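Plusto: a big pile of packing lists

Last tidy-up: 2025-03-10

Hello! If you've landed on this page you probably want the file called lists.csv, so go and grab it and come back if something looks odd. (Something will look odd.)

Plusto is a collection of 271 packing lists, typed up from scraps of paper, phone notes, the backs of envelopes and one very long email. I started it because I kept writing the same list before every trip and still forgetting my nightshirt. Then my friend Lovely Estrella sent me hers, which had three sorts of plaster on it and no trousers, and I was hooked.

What's in it

One row per item, not per list, so a list with forty things on it takes up forty rows. The columns you'll want are list_id, item, how_many, nights, season and bag. There are 24 columns altogether but a good few of those are mine and can be ignored (mood was a mistake, I'm leaving it in for now).

nights goes from 1 to 30. Anything longer I left out, as people stop packing and start moving house at that point. If the trip was a day out with a maybe-we'll-stay, I put 1.

how_many is whatever the person wrote. "Loads" of socks is stored as loads. I did try turning these into numbers and it felt like putting words in people's mouths, so if you need a number you'll have to pick your own.

Where the lists came from

Friends first, then friends of friends, then a notice I put up in the café at Bilgin, which brought in a lovely batch in August from people off on camping trips. There's a lump of tent pegs and midge spray in the middle of the file because of that! Filter on season if it gets in your way.

Everyone said yes to sharing. I took out names, addresses and anything medical beyond the usual painkillers and plasters. One person asked for their list to come out again and it's gone, so list_id has a gap in it. Please don't write and tell me about the gap.

Spelling

I kept it. Pyjamas turns up nine different ways -- my favourite is "pijammers". The item_clean column has my best guess at the ordinary word, and that's the one to use for sorting. Flannel, face cloth and washcloth all go to flannel, which caused a row at home.

Things I know are wrong

The Kerkemov lists have the weights in ounces and I haven't changed them yet.
Chargers are a mess. Some people wrote one line for the lot, some wrote every cable.
bag says "the blue one" far too often.
Folded or rolled is only filled in where the person cared enough to say. It's blank for most rows and blank doesn't mean rolled.

The pictures folder

Hotel bedroom, and a white duvet with dark piping in the first and third.
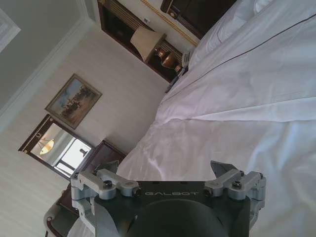
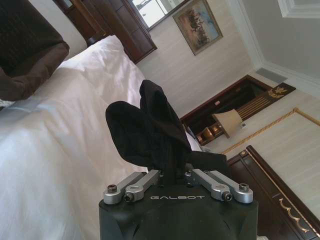
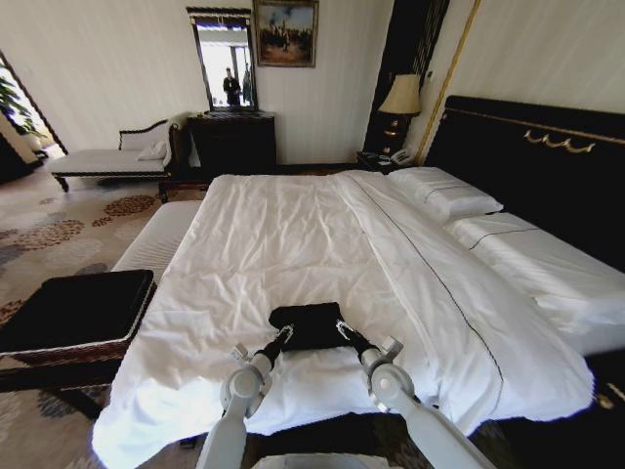 Folded black cloth, just above the bed.

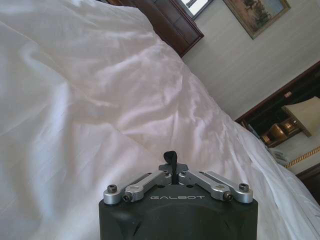
Using it

Do what you like with it, really. Print it, chop it up, make a poster. A mention of Plusto would be nice. If you make a chart of who packs an umbrella I'd love to see it, as I've been meaning to do that one myself.

There's a smaller file called ineter.csv as well, named after the notebook it came out of. It's all weekend lists, far tidier, and a better place to start if you've never opened a spreadsheet with this much underwear in it.

New lists are always welcome -- typed, scribbled, half finished, all fine. Put the number of nights at the top and tell me what you forgot, as that goes in the forgotten column and it's the one I read first.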